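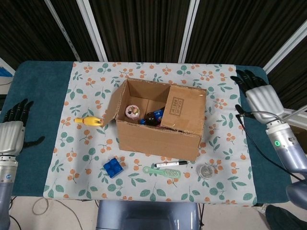 Bench notebook, Juscombe, May
Box packing, mixed items, two-handed cell

Start 8:40. Both arms homed without faults. Tablecloth left on from the last session. The print makes segmentation harder than the bare teal and is closer to the clutter on the returns benches at Grillalham, so it stays until the end of the month.

Purpose of this block: decide which items in the Grillalham returns stream the cell should attempt and which should go straight to a person. The Sidport export has 3,949 returns lines after duplicates are removed. Weight is filled in on nearly all of them, shape on almost none. Weight alone doesn't predict trouble. Anything over 800 g is already excluded by the payload rule, and most of the difficult items are well under that.

Item notes

Rubber chicken: deforms under the fingers, so the grasp estimate made before contact is out of date after it. Grip from the middle of the body. Do not chase the head or feet.

Blue brick: easy in principle. The studs confuse the top-face fit when the brick sits at an angle to the table edge. Side grasp preferred.

Brush: plan from the handle. Bristles give a poor depth return and the planner puts the surface too low.

Marker: close to the brush in the layout. The two get merged into one object if the gap is small. Keep the minimum gap setting as is and log the merges. Packers do not space things out for us.

Clear plastic: worst class, as before. Depth is unreliable through it. Route to a person for now.

Box: the left flap folds down and is treated as table by the collision model unless flagged. Flag it by hand at setup. The rim on the current carton is frayed, so the edge detector needs the looser tolerance. Replace the carton when the front panel crease gets worse.

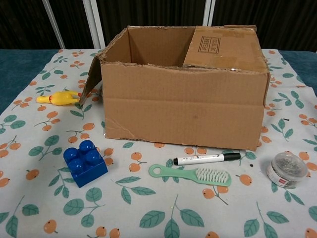 What changes at the benches

Notes from the call with the Grillalham floor lead and two packers, 10:15.

Current practice: one person opens the return, checks it, repacks and labels. With the cell, opening and checking stay with the person. Repacking is split. The cell takes items on the allowed list and the person takes the rest. On paper this removes the most repetitive part of the job. The packers' view is that it also removes the only part where they can sit.

Points they raised, to go in the Kikuchi report without rewording:

- If the cell takes the easy items, the bench gets a full shift of awkward ones. The hourly target was set on a mix. It has to be reset before the trial starts, and in writing.
- Clearing a stop takes a person away from the bench. That time is at present booked to the packer. It should be booked to the cell.
- The person who clears stops needs authority to leave the cell off. Last trial they had to phone a supervisor at Sidport first.
- They want to see the allowed list and be able to strike items from it.

Agreed on our side: list goes up at the bench on paper, and strikes are accepted at the end of each shift. Target is not ours to set. I have written to operations and copied the floor lead.

Headcount came up. Answer given: no bench positions are removed during the trial, and we hold no information about after it. Do not go beyond this in conversation on the floor.

Changes to setup

1. Stop-clearing procedure cut to one page. The old version assumed familiarity with our interface.
2. Status light meaning printed next to the cell. Packers were reading green as "safe to reach in". It means the arm has power. Treat as a safety item and close before anything ships.
3. Separate timer for stops, booked to the cell.
4. Left flap flag moved to the first setup screen.

Open

- Merge rate for adjacent thin items, by gap.
- Does a plain mat at the bench help enough to justify asking for one? Packers say mats slide.
- Reply from operations on the target.
- Second carton size not yet tried.

Arms parked 12:50. Log copied to the shared drive, Grillalham folder.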